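Every detergent says it works in cold water. We have read 119 of those labels and we don't believe most of them. Gandis is looking for households in Heywood to wash their ordinary clothes with plain, unmarked powders and tell us what comes out clean and what doesn't.
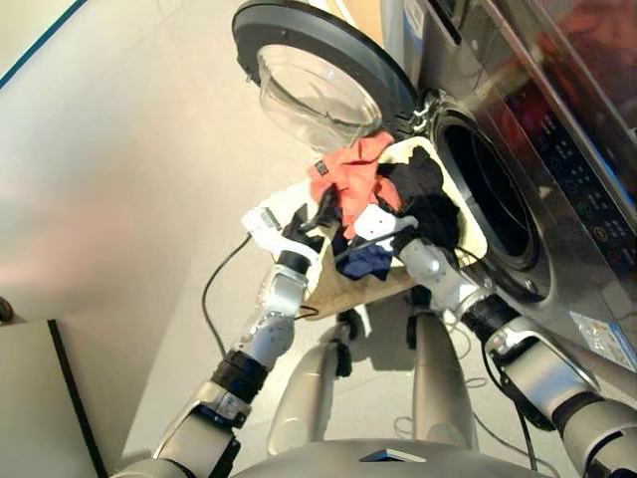
HEYWOOD, January. You need a front loader, 3 loads of laundry a week and a low opinion of advertising. If you already love your brand, please sit this one out. We pay $755 at the end, after your last wash diary is in. No bonus for kind words.

Vatlow, which makes one of the powders, supplies it free and gets no say in the results. Ask us for the contract if you doubt that. We would.

Write to Severin Aigner at Gandis, 2,522 Plitden Road.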